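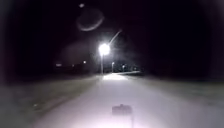 Trosska Path Light
Single-arm column light for footpaths, cut-throughs and the long way round the back of the sports hall

The Trosska is a street light for places without a street. It goes beside a path, it comes on when it gets dark, and it goes off when it gets light again. We have tried to make this sound more exciting in previous catalogues and have stopped.

The column is slender, with a curved arm at the top and the lamp head on the end of the arm. People walking under it tend not to look up. People who live opposite it do, which brings us to the shade.

The shade
Every Trosska can be ordered with a back shade, a small plate that clips inside the lamp head and keeps light off bedroom windows. It costs very little when ordered with the light and rather more when ordered after the first letter of complaint. You choose left, right or rear. If you aren't sure which, stand where the column will go, face the path, and point at the nearest curtains.

Spacing
On a straight path with flat grass on both sides, one Trosska will serve up to 22 metres. Bends, hedges and trees bring that down. We would ask customers to resist the temptation to stretch the gap to save a column. You get a bright patch, a long dark bit and another bright patch, and walkers end up more nervous than they were with no light at all.

Choosing a brightness
There are two settings, Low and Full, and the switch is behind the small door at the foot of the column. Most parish paths are happy on Low. Full is meant for junctions, steps and car park entrances. A pale path surface throws a good deal of light back, so try Low first if yours is concrete or light-coloured paving. Dark tarmac swallows it and may need Full.

The timer
Dusk-to-dawn as standard. The optional Gonero timer will dim the light from 11 at night until 5 in the morning. It keeps its own clock and adjusts for October without being told, an improvement on the old model, which had to be told twice.

What comes in the crate
Column, in two sections
Curved arm
Lamp head, fitted and tested
Ground sleeve
Door key (please don't put this in the kitchen drawer)
Fixing bolts, 13 mm

Not included: concrete, cable, an electrician. You will need all of them.

Finishes
Pale grey, dark green or black. Pale grey is kept in stock. The others are painted to order and take 18 working days.

Spares
Lamp heads from the older Zuller range do not fit the Trosska, however firmly they are pushed. Filali arms do fit, with the 84 mm collar.

Ordering
Send a sketch of the path with the length marked on it. The back of an envelope is fine and is mostly what we get. Mavis Villanueva handles all path light orders and will ring you if the sketch doesn't add up.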